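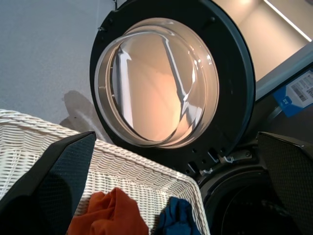
Laundry Task Rules: Frequently Asked Questions

Welcome! If you're joining the Dravport home-task program, or you already run a station and want to check a rule before your next session, start with these. The rules are fairly short and we love talking about them.

Who do the rules apply to?

Everyone who operates a two-arm robot at a Dravport station, including guests from Jedis and Hwang. The washer task has its own section because it mixes soft things (clothes), a hinged door and a light basket, and that's a wonderful combination to work with!

How close may a gripper get to the door latch?

Close enough to work, but never resting on it. Keep the fingers off the latch, the glass and the gasket while a garment is being moved.

Can both arms be over the basket at once?

Yes, and we encourage it. One arm holds the cloth clear of the rim while the other waits over the basket. Move only one arm at a time until the cloth has left the basket, and keep cable loops away from the drum opening.
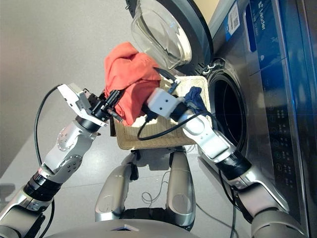
How long is a session?

Up to 17 minutes, followed by a break for the operator. Stop sooner if you feel tired.

What about lifting the basket itself?

Our favorite part! Both grippers take the rim, one at each end, and the lift is slow and level. Tilt only after both grips are firm, and keep people out of reach until the basket is back down.

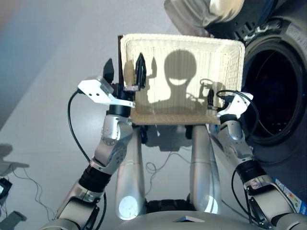

If one grip slips, lower the basket with whatever hold you still have and log the run as stopped. A stopped run is a perfectly good run, and we keep every one of them. The Bonix log had 2,142 entries at the end of February, and 1,386 of those were laundry, so your notes will be in good company.

Where do I send a suggested change?

Use the form on the station page and give the rule number. We're on version 13 and a good many edits came from operators, so please keep them coming!

Last updated 18 April 2025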